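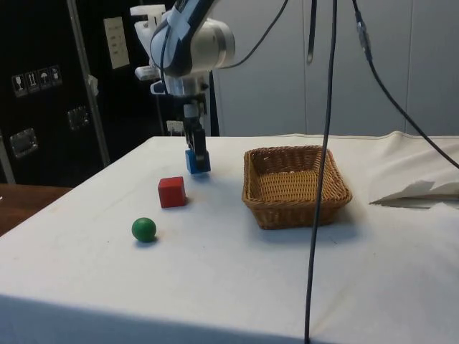
How long should you keep a sourdough starter in the fridge before feeding it? I feed mine every 14 days and it does fine.

I got the starter from Piyumi Dissanayake when I lived in Semple. She gave me a spoonful in a jam jar and told me to stop fussing over it. For the first month I fed it twice a day anyway and threw out a lot of flour.

Now it lives on the bottom shelf behind the mustard. When I want to bake, I take it out the night before and give it 70 grams of flour and the same of water. By morning it has usually doubled. If it hasn't, I feed it again and bake later in the day.

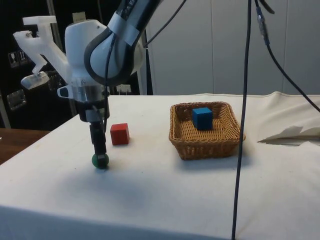
Rye flour wakes it up faster than white. I buy mine in Dakura when I'm over that way, and a bag lasts me until September or so. The store brand works too - it just takes a few more hours.

A gray liquid on top is normal. I pour it off, though Bronisława Adamczyk stirs hers back in and her bread is more sour than mine. Pink or orange streaks mean the whole jar goes in the trash.

I also keep a little dried starter in an envelope, spread thin on parchment and crumbled. I used it once, after I baked the entire jar into a loaf by mistake. It took nearly 20 hours to show any bubbles.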